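Print this page | E-mail this thread

Coat rack or wall hooks for a rented workroom?

mapleton_jo
We rent a room over a shop and there is nowhere to hang coats. The lease says no holes in the walls. I'm looking at a freestanding wooden rack, the Finberg, which is 216 dollars with shipping. That seems like a lot for a pole with pegs. Is there any reason to pay it, or should I ask the landlord about hooks again?

drybasement
Ask again. Offer to fill the holes when you leave. A freestanding rack takes up floor you're paying rent on, and it falls over when all the heavy coats end up on one side.

kettle_and_co
They don't all fall over. Look at the feet. If the legs spread wider than the pegs do, it will take a winter coat on one side without trouble. The ones that tip have a small round base. I had a Primivia with a round base and it went over every time somebody hung up a bag.

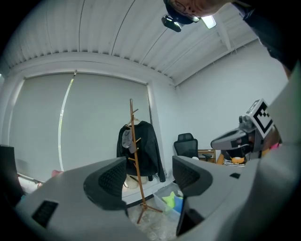
oldfloors
Coats on pegs get a bump in the shoulder after a few weeks. I've stopped hanging anything heavy straight on a peg. On a tall wooden rack with short angled pegs you can do what was done with the black jacket there and put it on a hanger first, then add something light at the front, like the gray fabric. Splayed legs like those also leave a spot behind the base for a bag. The drawback is that a hanger takes up the space of two or three pegs, so you won't get a whole office on one rack. Ours holds four coats that way.

drybasement
Four coats for 216 dollars. A rail of hooks holds eight and costs 30.

oldfloors
She isn't allowed to drill.

drybasement
She hasn't asked twice.

mapleton_jo
I have now. The answer is still no. The walls were painted in March and he doesn't want them touched.

pinehollow
Then get a rack, but try it in the store first. Put your own coat on one peg and push the top with one finger. If a foot lifts, leave it there. Also check how the legs attach. Screws into a metal plate can be tightened later. Glued legs work loose and there isn't much you can do about it.

Keep it out of the middle of the room if you can. Next to the wall is fine, with enough of a gap for wet sleeves to stay off the paint. And pick up any plastic bags on the floor near it. A thin bag under a shoe slides, and people will be standing on one leg there changing boots.

kettle_and_co
I disagree about the wall. Ours stands well out in the room and coats dry faster with air on all sides.

pinehollow
Sure, if you have the floor for it. Most small rooms don't.

mapleton_jo
Went to look at two of them. The Finberg had a plate and screws and didn't lift. The Amov was cheaper but one leg was already loose on the floor model. I bought the Finberg. It's next to the window for now and the hangers came from home.

oldfloors
Tighten the screws again after a month. The wood settles a little.

Print this page | E-mail this thread

Comments (3)

tallgrass: Felt pads under the feet if you have hard floors. Ours left marks.

r_lindqvist_shop: Still say a hanger on a peg looks messy. A hall stand with a rail does the job better.

backstairs: What's the height on the Finberg? I have a long coat that drags on everything.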